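Handout 4, for the maintenance stream. Please read it before you come up to the bench, and bring a pencil, as you'll want to scribble on it.

# Looking after the finger pads on a hand-held gripper

Hello again, everyone. Last time we got through cables and batteries, and I promised you something with a bit more glue in it. This handout covers the Posbridge hand-held gripper, and in particular the two pads at the business end, which take nearly all the wear and get very little of the attention. I've looked after these grippers for a good while now and I'm still fond of them, even on the days when I'm picking old adhesive out from under my fingernails.

## What you're maintaining

Each finger carries a block with a dark, soft covering over it. The covering does the gripping, the block gives it a shape, and the mount behind holds the lot at the right angle. The two faces have to meet squarely when the fingers close. If one is tilted even a little, light things will squirt out sideways (a pencil is a wonderful test for this, hence the pencil!) and you'll blame your grip for ages before you think to look at the pad.

We log closures in the Panasiuk notebook that lives with each unit. Check the covering every 900 closures, and replace it at the first check where you can feel the block through it with your thumb.

## Looking before touching

Open the fingers wide, set the tool low over a plain tabletop in decent light, and just look for a minute. I know you'll be itching to get the screwdriver out. Are the two pads level with each other? Do the inner faces point at one another, or has one wandered? Then run your eye along the top edges where the covering wraps over, and along the seams, because that's where it starts to lift.

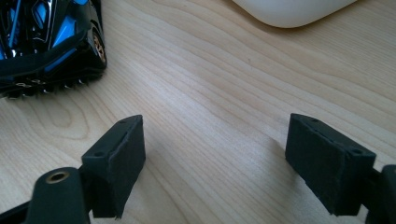 Zoriana Zakharchenko wrote back after reading a draft of these notes: I'd be firmer about the seams. Students see a rough edge and want to trim it straight away, and then they trim it again the week after, and before long there's no wrap left to hold the corner down. Tell them a rough edge can stay as long as it's stuck. Press it with a fingernail, and if it doesn't move, leave it be.

She's right, and I've changed my own habits on the strength of it. A slightly frayed cut edge is a matter of looks. A lifting edge is a repair, and you should write it in the notebook even if you fix it on the spot.

## Changing a covering

Do one finger at a time, so you always have the other to compare against.

1. Take the pad off its mount and put the screws in the lid of the Avitov tin, where they won't roll under the fridge like mine did in April.
2. Peel the old covering from a corner, slowly. Warm it with your hands if it's stubborn.
3. Clean the block with a barely damp cloth and let it dry for 15 minutes. Have a cup of tea.
4. Cut the new piece a little generous, wrap it over the top edge first, and work down the face with your thumb so you don't trap air.
5. Open up the screw holes in the covering with the fine awl, never a knife.
6. Leave it clamped under the flat weight for almost 36 hours. Overnight won't do, I'm afraid.

When you refit the pad, go gently with any screw that runs into a brass insert. The brass itself is tough enough, but the plastic holding it isn't, and an insert that has started to spin means a whole new arm from Pletport.

## Checking your work

Close the fingers on a strip of paper and tug. Try it at the top, the middle and the bottom of the pads, and you should feel the same drag each time. After that, do 15 easy closures on something soft and look at the seams once more.

Your write-up is due 30th July, one page, with your paper-strip results at the top. Spare covering is in the second drawer, and please put the awl back with its cork on.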